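09/09/2024 — peg wall, seed section

Picking up from the layout notes. The question is still how the hanging seeds should be grouped so they can be faced up quickly and don't creep into each other's pegs. Zorica Vlachou wants flavor first, brand second. I had it the other way around in the first plan and I'm no longer sure why.

Went through the section by hand this morning. Notes:

- Big bags drag the peg down at the tip. The 550 g ones are the worst. Small bags on the same hook type sit fine.
- Bags slide forward when you pull the one next to them. Pushed several back flat and they stayed, but only where the row wasn't overfilled.
- Green next to red reads well from the aisle. Red next to red doesn't. Two different flavors in red went back on the wrong peg when Shoaib Yousafzai restocked, and I did the same thing twice.
- Leave the free hooks in for now. Taking them out makes the next change slower.
- Price-tag holders need filling before we test anything on shoppers. Label stock is with Fehr, ordered 200.

Tried the Clanance hook on one row, 15 bags. Back bags are hard to reach past the front ones. Went back to the old hook. The Sirkolora sample is longer still so I haven't bothered with it — maybe in November if Grasero sends the short version.

Shoaib asked whether the five-spice should move to hand height. Probably yes. It is the flavor people ask for by name, and the upper row is a stretch for anybody short. Would mean shifting the purple packs along one peg.

To do:

- redo plan by flavor, send to Zorica
- check weight rating on the old hooks (box says 4,000 g, don't trust it)
- second pass on the lower row, the bags there overlap and the ones behind get missed

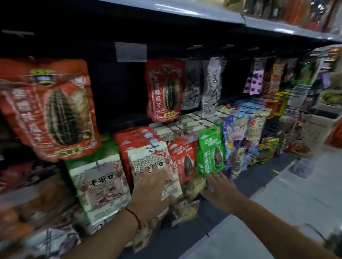
Seed section, straightening the 老街口 and green bags.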